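The Plalier rules

The Plalier rules are a short set of house rules for running two-armed robots at a shared table. I've worked under them for a good while now, so this entry leans on what I know from the bench (fix it if your site does things differently!). They started at Flakside, a contract packing and bench-test shop, and were later picked up by Madix and Iglesias, each with their own small changes.

Scope

The rules cover table work only: unpacking, sorting, cable handling, that kind of thing. Anything on wheels has its own paperwork. The full text has 2 parts, one for people and one for the arms, and I'd say most of us only ever memorize the first.

Rules for people

Hands stay off the table while the arms are live. Whoever starts a run says so out loud, and whoever has the stop button keeps it within reach – no setting it down on a shelf "for a second." Sleeves get rolled up, badges come off. Pretty ordinary stuff, and I still catch myself with a badge on.

Rules for the arms

Both grippers start open and apart. Speed near the middle of the table is held to 300 millimeters per second, and Madix goes slower when there's a cable in play, which I think is smart. Cables are treated as their own class of object: they snag and loop, and the arm has to let go if the pull goes over the set limit. Flakside logged 1,429 runs under the first version before the cable rule was added.

Disagreements

Iglesias lets an operator reset an item by hand with the arms paused. Flakside wants them powered down first. I side with Flakside, though I'll admit it makes for a slow afternoon!

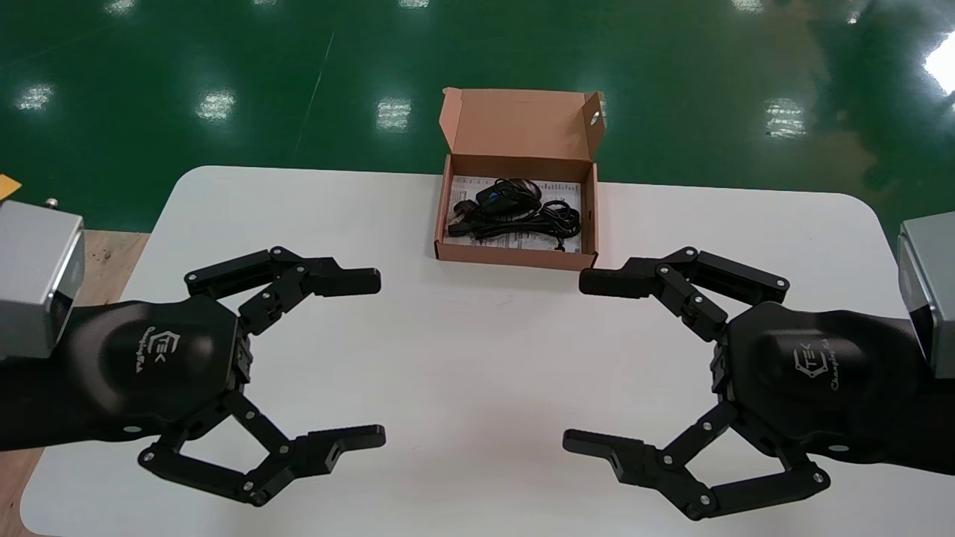

The other thing people argue over is the log sheet. I like paper, filled in before the next run starts, and I don't see myself changing.

Comments

benchrat807: We do the paused reset too and I hate it. Good write-up.

mossy_t: Does the speed limit count when both arms are moving toward each other?

benchrat807: Ours is per arm.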